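Nillier Skin & Hair Boards > Sunscreen > Reviews

Prurov Daily Fluid SPF 50, one month in

mossyteacup
Posted 7 June 2019
Okay, I have finished my first tube of the Prurov fluid and I have to gush a little! I have combination skin (oily nose and forehead, cheeks that flake if you look at them wrong) and every sunscreen I tried last summer either slid off or pilled under makeup. This one sinks in while I brush my teeth. No white cast on me, but I'm pretty pale, so take that with a grain of salt. Faint cucumber smell, gone in a minute. I already ordered the second tube.

dunegrass9
I wanted to love it. Stung my eyes by lunchtime every single day I wore it to work. Texture is gorgeous, I'll give you that.

mossyteacup
Oh no! Did you take it right up to the lash line? I stop at the bone and use a stick around the eyes.

dunegrass9
Stopped at the bone too. I sweat a lot on my commute, so maybe it travels. Went back to the Bravo gel, greasy but at least I can see.

petal_and_pine
Bravo gel is not greasy!! You have to let the first layer set before you add the second. I will defend that gel forever, it got me through a whole week on the beach at Kiltport without one freckle.

dunegrass9
I let it set. It was greasy.

halfpastfern
Darker skin here, and the Prurov does leave a cast on me. It's a grayish one that fades after twenty minutes or so but never all the way. I mix in a drop of tinted moisturizer and then it's lovely.

petal_and_pine
Please don't mix things into sunscreen, you're thinning it out and you don't know what SPF you end up with. Put the tint on top!

halfpastfern
Fair point, I'll try it on top tomorrow. I'm guessing it will pill, but I'd be so happy to be wrong.

mossyteacup
Mine didn't pill under powder, if that helps? Liquid foundation was a little patchy at the chin. Pat it on, don't rub.

halfpastfern
Back to report: patted the tint on top and it stayed put! Tiny bit of rolling by my ears and that's it. Thank you petal, you were right.

dunegrass9
Glad it works for you guys. If anyone wants the rest of my tube, message me, it's nearly full.
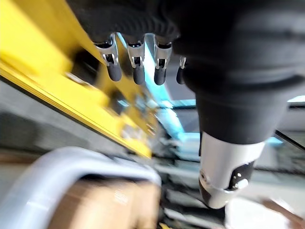 Four fingers, dark grey at the tips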